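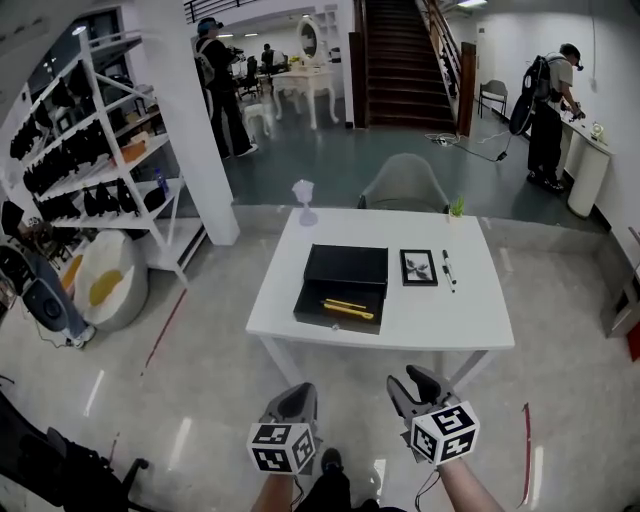
Ticket: Right gripper width drops out during drawer task, utility knives involved

Search tickets Go Advanced

Aug 7, 2026
Opened by Karine Arsenault
Last updated by Gebhard Holzer, 3 comments

Site: Thaler
Hardware: Stester hand-held pair, marker cubes fitted
Software: Falis recorder, Clasix tracking service
Severity: high (blade handling)
Status: open, workaround in place

Summary

On the drawer task (black box, front drawer open, two yellow utility knives inside) the right gripper stops reporting jaw width partway through a grasp. The recorder holds the last good value and carries on without a warning. The operator has no sign of it until playback. On replay to the arm, the jaws follow the frozen value and stay wider than the real grasp. In this afternoon's replay the arm lifted a knife, lost it above the table and dropped it on the floor outside the tape. Blade was retracted. No injury.

Steps to reproduce

1. Start both grippers and wait for Clasix to show both cubes tracked.
2. Record a pick from the drawer with the right gripper, angled up slightly at the start.
3. Close on the handle of the nearer knife, lift, and put it down beside the picture frame.
4. Open the session in Falis and plot right jaw width against time.

Expected: width falls as the jaws close, holds during the lift, rises on release.
Seen: width falls part of the way, then goes flat until the end of the file. Position and rotation keep updating normally.

The left gripper does not do this. Same operator, same table, same drawer.

Log, right side, trimmed

clx: cube R locked
clx: width R ok
flr: width R late, 34 ms
flr: width R late, 860 ms
flr: width R timeout, hold last
flr: pose R ok
flr: session closed, status PASS

The PASS on the last line is a fault in its own right. A session with a timeout on either jaw should not close as a pass.

Comment 1, K. Arsenault

Things tried, in order:

- Restarted the tracking service. No change.
- Swapped the two marker cubes. Fault stays with the right gripper, so the cube is ruled out.
- Moved the potted plant and the glass goblet off the table in case of reflections. No change. Both put back.
- Ran the same motion on the two markers in place of the knives. Fault showed up again, less often. The markers are thinner than the knife handles, so the jaws close further.
- Swapped the width sensor cables left for right at the grip end. Fault moved to the left.

The last one points at the cable. It looks fine from the outside. Bending it near the strain relief while watching the live plot makes the width go flat every time. It comes back when the cable is straightened.

Comment 2, G. Holzer

Agree on the cable. We had the same part go in February on another pair and it was written off as wear. It is rated for 1,000 bends in the sheet that came with it, and a full day of drawer picks would use up a good part of that.

Two separate jobs here, please don't close one with the other:

a) Cable. Replace on the right gripper, tag the old one and keep it. Check the left for the same soft spot.
b) Recorder. Hold-last is the wrong behaviour for jaw width. I want the session stopped and a tone at the grip. Change is written but has not been tested against the older firmware.

Until (b) is in, no replay to the arm from any session with a blade in it. That includes sessions that closed as PASS. Recording by hand can go on with blades retracted and locked.

Comment 3, K. Arsenault

Right cable replaced. Bend test at the strain relief is clean, plot holds steady through the full range. Left cable is also clean.

Re-ran the knife pick on the new cable. Width falls, holds and rises as expected. No late lines in the log.

Went back through the stored drawer sessions with a quick script that looks for a flat width while pose is still moving. It flagged about 3 per cent of them, all right side. Flagged sessions moved to the hold folder. The script misses anything where the operator kept the jaws still for a long lift, so the knife sessions will have to be checked by eye as well.

Outstanding

- Test recorder change on older firmware (Gebhard)
- Fix PASS status on timeout (Gebhard)
- Finish manual check of knife sessions (Karine)
- Order spare cables, both lengths
- Replay lockout stays on until the first two are done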